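Pharmacology for Nurse Anesthesia Students
Unit 3 handout: Local anesthetics
Notes by Nosipho Botha, Camolton School of Nursing

Read before lecture. Bring a calculator. Your phone is fine for class, but you can't use it on the midterm, so get used to the cheap kind now.

Where we left off

Last unit ended with the sodium channel, and I promised you it would come back. It's back! Everything in this unit hangs on that one protein. A nerve fires when sodium rushes into the cell. A local anesthetic molecule slips through the membrane, gets into the channel from the inside, and sits there. Sodium can't get in, the signal doesn't travel, and the patient doesn't feel the needle. I have taught this many times and I still think it's one of the loveliest mechanisms in the whole course.

Please notice the words "from the inside." To get there the drug has to cross a fatty membrane, and only the uncharged form crosses well. Once it's in the cell, the charged form does most of the blocking. So the same molecule needs to be both things at different moments, and the balance between the two depends on the drug's pKa and the pH of the tissue around it.

pKa and onset

A pKa closer to body pH means more uncharged drug and, usually, faster onset. Lidocaine is 7.9 or so, bupivacaine is 8.1. Chloroprocaine breaks the pattern (pKa near 9, very quick onset), mostly on account of the high concentrations we can give. Jericho Dagdag asked about this one in section last term and it led to the best discussion we had, so come ready to argue.

Infected tissue is acidic. More of the drug stays charged, less gets through, and the block is weak or patchy. If you've ever had a dentist try to numb an abscessed tooth, you know this already.

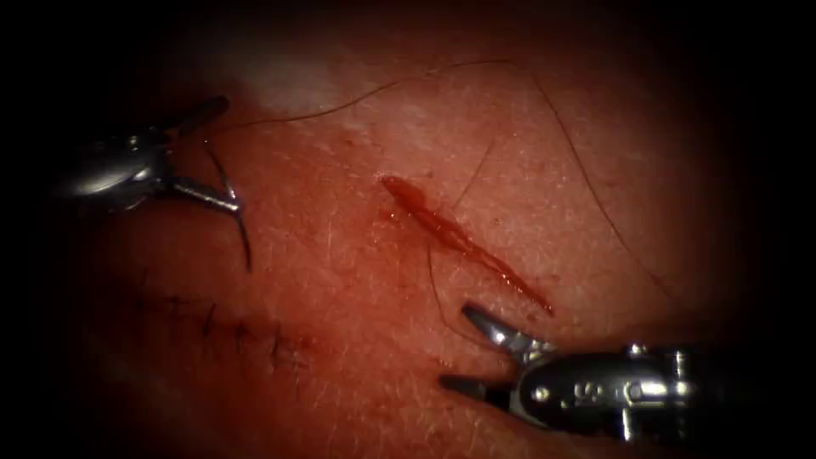

Potency goes with lipid solubility. Duration goes with protein binding, along with how fast blood flow carries the drug off, and that second part is where epinephrine comes in. It tightens the small vessels, the drug stays put longer, and peak blood levels drop. With lidocaine infiltration the difference in duration is big. With bupivacaine it's smaller, as that drug already hangs on so well.

Esters and amides

The old trick: amides have an "i" before the "-caine." Lidocaine, bupivacaine, ropivacaine, mepivacaine. Procaine, tetracaine and chloroprocaine are esters. Esters are mostly broken down in the plasma by pseudocholinesterase. Amides go to the liver. Think about what that means for a patient with poor liver blood flow, and write down your answer before you turn to the Xaba case.

True allergy to amides is rare. Many patients who report one had a racing heart from epinephrine, or fainted. Take the history carefully anyway and ask what happened, where, and how long it lasted.

Working out a dose

Percent means grams per 100 mL. Move the decimal one place to the right and you have mg per mL. A 1% solution is 10 mg/mL, and 0.25% is 2.5 mg/mL. Do this until it bores you.

Worked problem: You have 15 mL of 1% lidocaine. How many milligrams?
15 mL x 10 mg/mL = 150 mg

Now compare that with the maximum for your patient's weight. A commonly taught limit for plain lidocaine is 4.5 mg/kg, up to 300 mg. Always check the current label and your facility's policy, and remember that site matters. Intercostal blocks give much higher blood levels than the same dose under the skin.

Toxicity (LAST)

Early signs: metallic taste, numbness around the mouth, ringing in the ears, agitation. Later: seizures, loss of consciousness, arrhythmias, arrest. Bupivacaine can skip the polite warnings and go straight to the heart. Call for help, manage the airway, stop seizures with a benzodiazepine, and get 20% lipid emulsion going early. Austra Mets will run the simulation and she does not go easy on anyone. It's great fun.

For next time

Textbook chapter 8, skip the section on topical creams.
Xaba case, all questions.
Practice set B, problems 1 to 9. Show your units.
Set B is due May 15, 2020. Send it to Vusumuzi Steyn, not to me.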